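Section 4. Planning the purchase of a gripper cell

Read this section before you sign anything. It covers what a small workshop should settle before it orders a two-finger gripper, an arm and the camera that goes with them. Irén Szénási wrote the first version for the Furnport packing room, and most of her warnings have been kept. 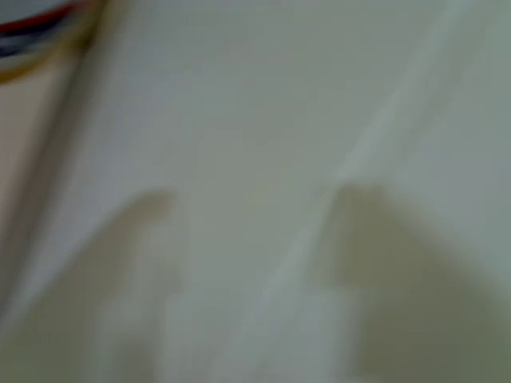
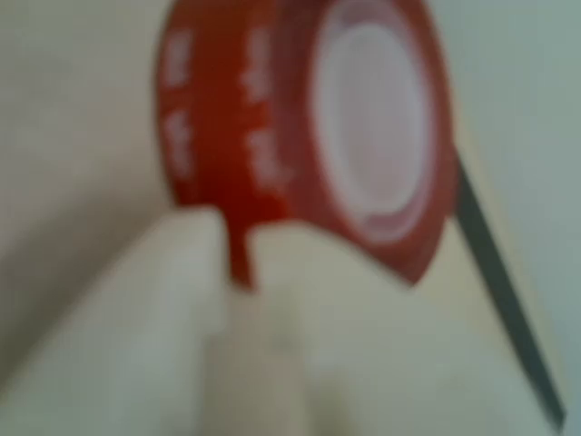
Suppliers will quote you for a gripper and let you believe you have bought a cell. The price on the first page of the Stomar offer covered the fingers, the drive and one cable. Mounting plate, power supply, spare finger pads and training were on page three, under "recommended". Ask what the thing will be expected to hold and put that object, by name, in the enquiry. A roll of red tape resting on two white fingers is a fair test piece: it is round, it has a hollow core, and it may have a loose end hanging down. If the salesman would sooner show you a cube, make a note of that.

4.1 Before you ask for prices

1. Write down every item the gripper must handle. Include the awkward ones. "Various small goods" will get you a quote for a machine that handles none of them.

2. Weigh the heaviest and measure the widest. Do this yourself. Catalogue figures for your own stock are often wrong.

3. Decide who will look after the cell when it stops. If you have no name to put here, do not go on to step 4.

4. Send the same list, word for word, to at least two suppliers. At Furnport it went to Stomar and Ferex. The replies were hard to compare even so.

Note: "Payload" in a brochure may be the figure for the arm with nothing bolted to it. Take off the weight of the gripper, the plate and the camera before you believe it.

4.2 Filling in the budget sheet

5. Enter the quoted price on line 1. Enter delivery separately, even where it is said to be free.

6. Enter finger pads on line 2. Ferex quoted 200 for a set and would not say in writing how long a set lasts. Assume you will need more than one in the first year.

7. Enter software on line 3. Ask whether the licence is paid once or every year. Ask again after they have answered.

8. Enter your own hours on line 4, at full cost. This line is usually left blank, and blank is how these projects come to look cheap.

Caution: Do not enter expected savings anywhere on this sheet. They belong on a separate page, with the name of the person who expects them.

4.3 The demonstration

9. Bring your own goods. Do not let the supplier swap them for something "equivalent".

10. Ask for the camera pictures as well as the film. A promotional film is lit and edited. Camera pictures can be so blurred that no printing on the goods can be read, and if your plan depends on reading labels you need to know that before you pay.

11. Ask to see the same pick done over and over while you stand there. Stop when you are satisfied, not when they are.

12. Write down each time someone reaches in to help.

Note: Gál offered a remote demonstration in July. Szénási turned it down – she wanted to stand next to the machine – and the visit, when it was arranged, told her more than the brochure had.

4.4 Ordering

13. Check the order against the parts list line by line. On ours, part 304 (mounting plate) had been replaced by part 711, which needs a different bolt pattern. Nothing in the covering letter mentioned it.

14. Hold back part of the payment until the cell has handled your goods in your building. Expect an argument.

15. Get the return terms in writing. "We'll look after you" is not a return term.

Caution: Prices for a second cell are rarely the same as for the first. If you may want two, get both priced now – you need not order both.

Related sections
Section 3. Do you need a gripper at all?
Section 5. Floor space and guarding
Section 6. Spare parts to keep on the shelf
Budget sheet, blank
Questions to put to a supplier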